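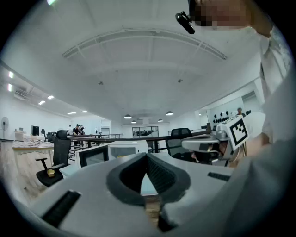

Photo: Rigoberto Barrera / Tlapale

Notes, part 2: lighting the open room

Start with the ceiling. White, with one long curved beam across it. Rectangular lights on one side, dark pendants hanging low at the far end.

Say why we kept both — the pendants mark off the far end without a wall.

Budget for lamps was up to $1,000. Hermenegildo has the receipts if anyone asks.

Cooling: ceiling unit plus a standing fan by the wall. Pause for questions, then on to Jesthorpe and the floor plan.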